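Wenutine publishes code of practice for testing household robots in simulation

26 February 2019

Wenutine has today published its first code of practice for the testing of household robot arms in simulated rooms. The code sets out how a test should be prepared, recorded and reported before a machine is allowed to work in a real home. It was drafted with Marwat and Flulance and applies to all new work at the three organisations from August.
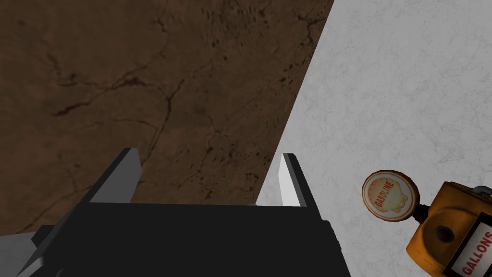

Under the code, a test record must name every object within reach of the arm at the start of a run, whether or not the task calls for it. Earlier practice was to list only the object to be picked up. A small petrol pump with a round "GASOLINE" sign, standing on a white marble surface beside an open gripper, would now be entered in the record with its position, and any contact with it would be reported as a fault. The gripper's opening must also be logged before the arm moves.

Catrin Hughes, who led the drafting, said: "A result is of little use to a buyer or an inspector if they cannot tell what else was in the room. We have asked for plain records that can be read by people who were not present."

The draft was tried on 2806 simulated runs, of which 800 were repeated by a second team working only from the written record. Differences between the teams led to changes in section 2, on the naming of furniture and fixed surfaces. 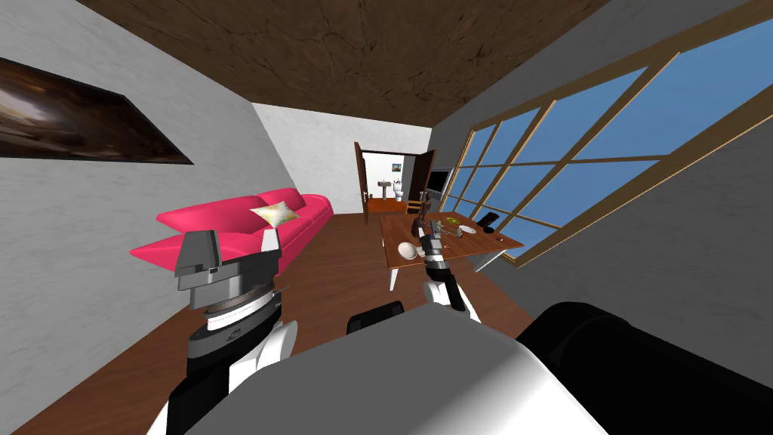 A simulated living room, with a two-armed robot reaching towards the dining table.

The code also covers speed limits near seating, the keeping of both camera views and joint data, and the steps to be followed when a run is stopped early. Runs that are stopped must be kept and counted.

Hywel Ellis of Marwat said: "Our engineers had their own habits and so did everyone else's. Agreeing on the wording took longer than the tests."

Copies of the code are available free of charge on request from Siwan Nicholas at the Wenutine standards office, quoting reference 1793.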